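Share 13 | Comments 50

The lamp round, and who still does it

Back in May the Grandport office told us that by spring the Zedham scheduler would be running the home set-up crews, and that we would all notice how much calmer the mornings were. It is now spring. The mornings are calmer, mostly for the scheduler.

For anyone in accounts who has never met a customer: set-up crews go into people's homes and move, assemble and position whatever the customer has hired. Laurinda Macedo used to plan the runs on a whiteboard, with a system of arrows only she could read. Now the software reads the orders, gives every item a handling time and sends the list to your phone. It has 1,290 items in its catalogue. A floor lamp gets 900 seconds, unpacking to switch-on, and so does a bar fridge. Fadi Sleiman has asked twice whether the fridge knows.

The warehouse end has changed more. The Weidemann sorter picks and stages the loads overnight, and it does it well, I'll give it that. Bilal Bataineh spent six years doing that job by hand and now looks after the machine that does it, on a slightly better rate and with a much better back. He says he misses the radio, which had to go because he couldn't hear the fault alarm over it.

What hasn't been automated is the last few metres. The sorter can find a lamp in the dark, but getting one past somebody's sofa still takes two hands on the pole, with the cord and its little switch swinging about underneath and the weighted base deciding for itself where it would like to go.
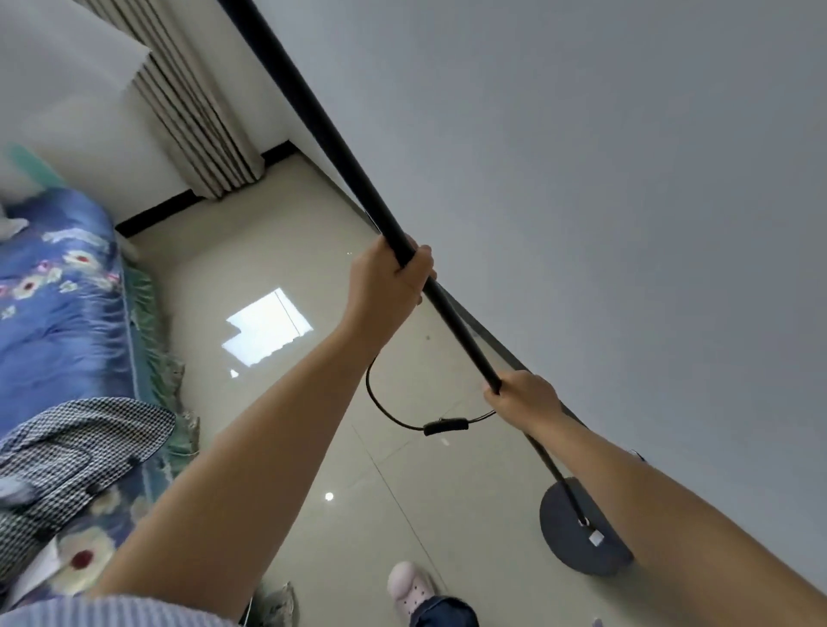 What the crews have asked for

Raghda Hakim took the list to Grandport last week. It's short, and most of it is cheap.

First, a way to tell the app that a job ran over for a reason. At present the only choices are "delay: traffic" and "delay: other", and according to our records we are a company almost entirely troubled by other.

Second, the handling times to be reviewed by someone who has lifted the items. Leopoldo Xolalpa from the Hundby depot has offered, and has already started a spreadsheet, so there may be no stopping him.

Third, Laurinda's whiteboard back on the wall. Management's view is that it duplicates the system. Ours is that when the system went down for a morning in August, it was the only thing in the building that knew where the vans were.

Grandport has said yes to the first, "in principle" to the second, and is seeking advice on the whiteboard. Replies to Raghda, please, and keep them printable.

Share 13 | Comments 50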